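The table has to go by July

We've been told, politely and then less politely, that the big brown table isn't coming with us to the Ostham place. It's 200 cm long, and the new front room is apparently intended for people. So I've been clearing it, a job I'd put down for one evening back when I was an optimist.

The trouble is boxes. I keep every box. I have the box for a Gimberg kettle that died two flats ago, and I moved that box twice, at my own expense, wrapped in a doona. Yuk-lan calls it my superannuation.

My rule this time: open it, look inside, decide. No putting it on the chair to think about later.

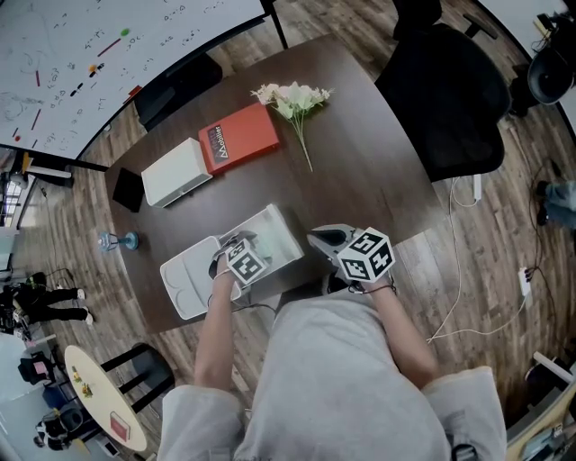

Posted by Indrek Ramanauskas | 2 comments | Filed under: Moving, Grievances

The white box with the hinged lid got opened first, and the one lying on its side was next in the queue. The red book stays, on the grounds that it's red. The fake flowers I'd have binned years ago, but they never wilt, so there's never been a good day for it. Still undecided on the little glass thing with the blue base.

Kettle box is coming with us.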